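**Tuesday, bench by the window**

Cup day again. I wanted to get through the nesting question before lunch, because the Cluvance cups keep jamming and I'm tired of prying them apart with a butter knife (sorry to whoever's butter knife it is). The brown mat is back down on the white table, and it's so much better than working on the bare top! The cups don't skitter off and I'm not squinting at glare all morning.

I ran 15 stacks, always two cups, one color in another. What I'm after is how far the top one drops when it goes in at a slant compared to straight down. My hunch from last week was that a slanted cup hangs up on the rim and then wedges when you push it. So the rule today is no pushing. Let go, wait, write it down.

Bins as before, the frosted one on the left for the cups being stacked, and the pink one across the mat from it. Yellow into green is my favorite pairing, if only because I can read the rims against each other without putting my glasses on.
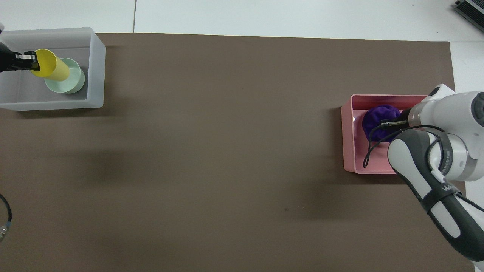
The note left on my page from the Birville bench was that stacking inside a bin muddies things, that a wall can prop up a leaning cup and make it look like it settled when it didn't. Fair point, and I hadn't thought of it! They'd rather see the whole lot repeated out on the mat, same pairs, same order. I'll do that after lunch and keep the two sets on separate pages so I don't mix them up like I did with the lids.

Rough tally so far: of the 15, 7 went all the way down by themselves, the rest hung up somewhere on the rim. One of those let go when I bumped the table, so I've put a star by it and I'm leaving it in the hung-up column for now.

Other bits:

- The Protska set is still in its box. Don't open it until the Cluvance numbers are copied over, please.
- Bin labels are peeling again, need the better tape.
- The mat wants a wipe before the repeat run.
- Ask Bustos if they'll sell the green cups singly, we're short a couple.

Back at it by 2.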